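Two grays win the day for the Drameck kitchen
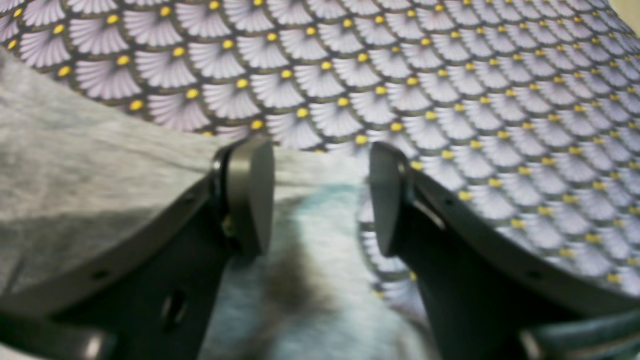

The shared kitchen at Drameck is getting painted at last, and after a winter of swatches taped to every cupboard door we finally have a color scheme. Two colors, really, and both of them gray! I know, I know. I argued for yellow until the very end (I even brought in my own yellow mug and left it on the counter as a hint) and I lost by a mile. The winners are a dark gunmetal for the lower cupboards and a lighter, matte gray for the wall above the counter, and if you want to know how they sit together, look at the photo at the top, with the lighter matte gray of those rounded pads against the darker parts behind them. I'd thought it would be gloomy. Seeing the two side by side, with a faint pale highlight along the upper edges, I've come around quite a bit.

The job was signed off on 7th April and the work starts once the paint shows up. Dela Annan is running it, same as she ran the floor last October, so expect a list on the door and expect your name to be on it. She has ordered everything through Nornach, who did the stairwell for us, and she got the cost down to 70 dollars for the wall paint. The cupboard paint is pricier, at 100. That's with brushes, and with the little rollers for the door edges, which she swears by and I have never once managed to use without getting a stripe on my sleeve.

Before any of that can happen the cupboards have to be emptied, and this is where you come in. Please take home anything that belongs to you. There are 17 shelves in that kitchen and I would bet good money there's a jar of somebody's lentils on every one of them. Food that's still sealed can go in the crates by the back door, and Nhyira Tsikata will drive it over to the pantry at Ambaye. Opened packets go in the trash, sorry, even the fancy coffee. Pots and pans stay, but stack them on the long table in the hall and put the lids in the blue tub. Last time we lost the lid for the big soup pot for two months and it was behind the radiator the whole time.

The doors are coming off too. Nhyira wants the hinges labeled with masking tape, top and bottom, and the screws kept in envelopes with the door number on the front. I laughed at this until I remembered the pantry door that has opened the wrong way ever since I helped.

You'll have no stove for three days. The kettle and the microwave are moving to the reading corner, so tea is safe, and the Drumavell bakery down the block has said we can keep our milk in their fridge if we write our names on it. Big thanks to them. Please don't come back with six pastries every time you want a splash of milk (I'm talking to myself here as much as anyone).

A few people have asked about new handles. They aren't in this round. Dela would like to see the paint up first, and the old ones will get a good scrub in the meantime. If you've got strong feelings about handles, tell her and please don't tell me, I've used mine all up on yellow.

The sign-up sheet for sanding is on the corkboard. Old clothes, closed shoes, and bring a dust mask if you have one at home.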